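渡轮、蓝色和一张没人肯撕的海报

Zoltia是一家设计工作室，全部员工加起来坐不满一张餐桌。去年十一月，他们给Magbanua渡轮公司做的冬季海报贴上了Mostine的码头，随后又陆续从码头消失，据说多数进了居民的厨房。我约了工作室的主创聊这件事，对方答应得很痛快，条件是不登名字。“登了名字，我妈会打印出来发给亲戚，”对方说，“然后亲戚会来找我做婚礼请柬。”

谈话从下午开始，断断续续拖到晚饭时间，茶续了好几次，点心没有出现过。

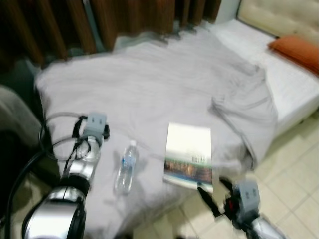
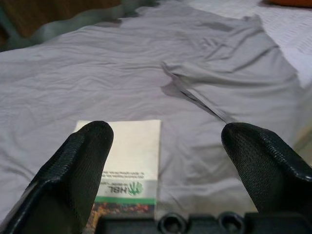 做一张渡轮海报，先从哪里下手？

“先从班次表下手。把开船时间抄一遍，抄完就知道版面上必须留多少地方给字，剩下的才轮到画。”

这个回答让我有点失望，我原以为会听到海风、童年或者某位已故的瑞士大师。主创看出来了，安慰我说那些也可以有，写参赛说明的时候都会用上。

“参赛说明是另外一种文体，”主创说，“你把一个圆放在纸上，说明里要写这个圆代表循环、社区和时间。真正的情况是，我们试过方的，方的看上去像冰箱。”

海报我是见过的。大半张纸是深蓝，下面一道白，白的上头压着一个橙红色的圆，圆被切去了一小块，切口是船头的形状。远看是落日，走近了是船，再近一点，能看到一排小得很客气的开船时间。没有口号。渡轮公司起初想要口号，而且已经写好了，叫“连接你我，驶向未来”。

“我问他们，这条航线驶向哪里，”主创说，“他们说驶向对岸的鱼市。我说那就别提未来了，未来听见会不高兴。”

公司那边开了会。会后来信说，口号可以不要，但公司标志必须放大。主创把标志放大了，又在信里附了一份放大以后的效果。效果很能说明问题，那艘船看起来像是要撞上标志。标志于是退回了右下角，一直待到现在。

我问，用这种办法对付客户，算不算阴险。

“算礼貌，”主创说，“我照他们的要求做了，做得很认真，比做我自己那一版还认真。要是做得马虎，人家会说是你做得不好，下次还提。你得把它做到最好看，让人看清楚，最好看也就是这样了。”

两版海报的文件现在还存在工作室的电脑里，文件夹的名字我答应不写。

说到蓝色，主创的话明显多了起来。那种蓝在印刷厂换了好几次配方。第一次出来的偏紫，像葡萄汽水。第二次偏绿，像游泳馆。印刷厂的师傅认为第二次已经很好，理由是游泳馆也有水。双方僵持了一个下午，最后师傅往墨里加了一点黑，搅一搅，说：“再不行你自己来搅。”就是那一桶。

“所以配方是什么？”

“没人知道。他没称。”主创说这话的时候表情很平静，看得出已经过了最难受的阶段。“公司今年要加印，我去找他，他说你放心，我手上有数。我看了看他的手。”

首印是700张。按渡轮公司的想法，码头、候船室、沿线的杂货铺都贴上，剩下的收进仓库，等开春再补。结果还没开春，仓库就空了。公司派人去查，回来报告说贴出去的有338张不见了，胶带倒是都在，撕得很整齐，有几处甚至把胶带重新按平了。

我问主创，听到这个数字是什么心情。

“先是得意，得意到晚饭。然后想到，海报是给等船的人看的，拿回家的那些人，往后等船的时候没得看了。”主创停了一下，“再然后又得意了一会儿。”

渡轮公司的反应更有意思。他们最初准备在候船室贴一张告示，请大家不要撕海报，告示也委托给了Zoltia。主创做了，字很大，很清楚，用了海报同一款蓝。告示贴出去，也被人撕走了。

那款标题字叫Clernadus，是工作室自己画的，最早是为一家面包店画的招牌字。面包店后来改卖手机壳，字就闲下来了。主创一直舍不得，觉得那个字的“R”有一条很好的腿。

“你注意看R那条腿，”主创把电脑屏幕转过来，“它是往外踢的。一般的R，腿放下来就站住了，这个站不住，老想走。用在面包店其实不合适，你不希望面包走。用在船上正好。”

我看了很久，觉得它确实要走。也可能是看久了，什么字母都会走。

后来有人写信给工作室，说Clernadus的小写“g”像一副掉在地上的眼镜。主创认为这是目前收到的最专业的意见，回信致谢，并且把“g”改了。改完以后又有另一个人写信来，问原来那个像眼镜的g去哪儿了。

“这就是做字的乐趣，”主创说，“你以为全世界没有一个人在看，其实有两个，而且意见相反。”

聊到这里，我把话题引到评论上。海报走红之后，几个设计网站转了图，底下的留言我抄了几条带过去，打算念给主创听。主创说不用念，都背得出来。

有一条说，圆代表太阳，也代表船上的救生圈，同时暗指小镇日益圆滑的旅游业。主创很喜欢这一条，说要是早点认识这位读者，参赛说明就请他写。

有一条说，这种东西我家小孩也画得出来。

“我回过他，”主创说，“我说请把孩子的联系方式给我，我们正在招人。他没再回。可能孩子找到别的工作了。”

还有一条问，为什么一张渡轮海报要花那么多钱，颜色总共才三种。主创对这个问题有一套算法：颜色越少越贵，因为每一种都跑不掉。三种颜色里有一种错了，就是错了三分之一；要是用了四十种，错几种别人还以为是风格。我问这套算法渡轮公司接不接受。主创说公司的会计听完以后点了头，然后按原来的价付了款。

价钱多少，主创不肯说，只说够换一把新椅子，而且是有扶手的那种。椅子我坐过，扶手是真的。

我又问，公司有没有要求过在海报上放人。渡轮、家庭、孩子指着海鸥，这是做交通海报的老规矩。

“要求过。他们给了我一张照片，是员工家属，在甲板上，九月份拍的，风很大，每个人的头发都在别人脸上。我很想用，真的。那张比我的圆好看。但家属里有一位后来不同意，说那天的外套已经送人了。”

这跟外套有什么关系，主创也没想明白，不过没有追问。做海报的人要尊重外套。

于是还是那个圆。圆的位置前后挪过7次，每次挪的距离，主创用拇指和食指比给我看，中间大概塞得进一粒米。偏左一点，船像刚离岸；偏右一点，船像到了；放在正中间，船像坏了。最后定在偏左的地方，因为等船的人看见船刚走会着急，看见船到了会站起来，主创两样都不想要，又只能选一样，就选了着急。

“着急的人才会去看时间表，”主创解释，“时间表就在圆下面。”

这可能是整个下午我听到的最接近设计理论的一句话。我请主创再展开讲讲，主创说展开就没有了。

早先的草稿有一批画在旧船票的背面，工作室墙上还钉着几张。其中一张画的是鱼，旁边写着“太香”。另一张只有一条横线，旁边打了个勾，主创自己也不记得这个勾是什么意思，但既然打了勾，就一直没敢扔。还有一张画着灯塔，被一道粗线划掉了。我问灯塔哪里不好。

“Mostine没有灯塔。”

“那为什么画？”

“画的时候觉得它应该有。”

灯塔的事后来还有下文。镇上办的一份旅游小册子，封面用了一座灯塔，出自别家之手。每年夏天都有游客拿着小册子在码头打听，卖票的窗口为此专门备了一句话：灯塔在对岸。对岸也没有灯塔，不过人已经买了票。主创说，从商业效果看，那个封面比自己的海报成功得多，每次想起来都要喝口水。

我问，有没有同行来道贺。

“有一位来过电话，说看到了，很好，很勇敢。”主创把“勇敢”两个字咬得很慢，“你知道设计师说别人勇敢是什么意思。就像医生看着片子说，有意思。”

不过同行里也有真心喜欢的。有一所学校把海报拿去当作业，让学生讲它的层次。学生的作业转了几份过来，主创看得津津有味，其中一份花了整整一页分析右下角标志旁边的一个小白点，认为它是全图的呼吸口，没有它，下半部分会窒息。

“那是个印刷瑕疵，”主创说，“版上沾了灰。但我读完以后觉得他说得对，这次加印，我让师傅把那个点留下。师傅问怎么留，我说画一个上去。他看我的眼神，跟当年谈游泳馆那会儿一样。”

加印的事情目前还没有完全定。公司想趁机改一改班次，早上9点那班要提前，主创听到以后的第一反应是问提前到几点，因为9字形状好，放在那一行的开头，底下有个弯，正好接住上面的圆。换成8，上下太匀，接不住；换成7倒是利落，可是那么早，渡轮上恐怕只有鱼贩子。公司负责排班的人听完这番分析，回了一封短信，内容是：“潮水不归你管。”

主创把短信打印出来，贴在了灯塔草稿的旁边。

我最后问到奖项。海报报了一个区域性的奖，分在“公共交通及其他”这一类。得奖的是“其他”，一套果酱标签。主创承认那套标签做得漂亮，自己还买了一罐，吃到一半发现标签背面也有图案，要把果酱吃完才看得全。

“这个想法我很嫉妒，”主创说，“海报的背面是墙，没法这么干。”

说完想了想，又说，其实那些拿回家的人是看过背面的，背面一片空白，什么也没印，挺可惜。加印的时候也许可以印点东西上去。我问印什么，主创说还没想好，可以印回程的班次，毕竟现在的海报上只有去程，已经有人投诉了。

我说我第一次看的时候也没发现缺了回程。

“公司也没发现，”主创说着去关窗，“校对是我做的，校了两遍。两遍都在看那个R。”

我走的时候问能不能要一张海报。主创说一张也没有了，连工作室留底的那张都不见了，胶带还在墙上，按得很平。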